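Search Projects Search Go

Planning the Equipment Budget for a Cloth-Handling Bench
By Ifigeneia Politis, January

When our group took on the budget half of the Seria project, we thought it would be the quick half. It took us most of the term! The bench already had its arms, so our job was to plan what to buy next for the cloth work: fingers, touch sensors, cables, and the fabric itself (which gets used up faster than you'd think). We were given $492 and told to keep a little back.

Fingers came first. Printed ones are cheap and we can change the shape whenever we like, but a touch pad on the fingertip costs more than everything around it.

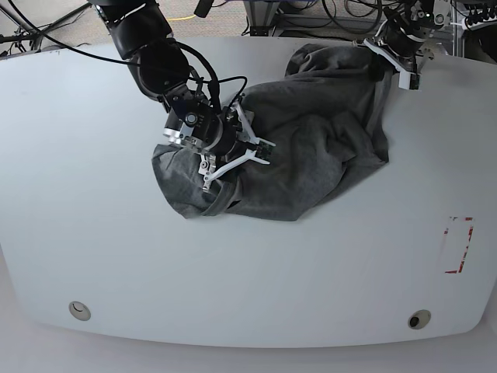
Shamim Awan asked at our midterm talk whether we should be buying pads at all before we had settled on one finger shape, and it was a fair question. We went back and split the order, so that only one set of pads comes now and the rest of the $200 sensor line waits until spring. Falier quoted us $90 for four pads with their cables, and Liapis was a bit higher but could ship sooner — we went with Falier in the end.

Fabric was the line we had forgotten completely. Shirts and towels behave very differently in a gripper, a thick towel especially, and we wanted enough of both to retire the worn pieces.
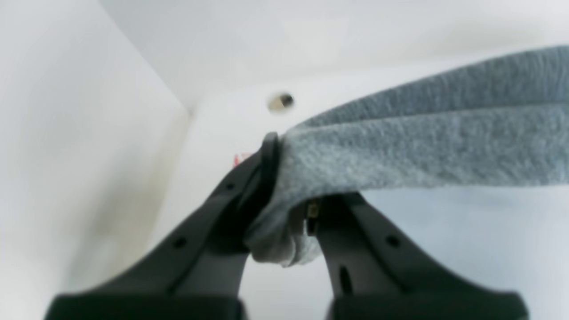
Towels should be bought in one batch from one store, Shamim wrote in the margin of our draft, or next year's group won't be able to compare their results with ours. We moved them to the top of the list and put the spare screws below them.

What is left goes to cable clips and a small reserve. I would still like a second quote on the clips before we order.

Related projects
Plultix: A Parts Inventory for Shared Labs
Choosing Gripper Fingers on a Student Budget
Seria Bench Notes, Part 4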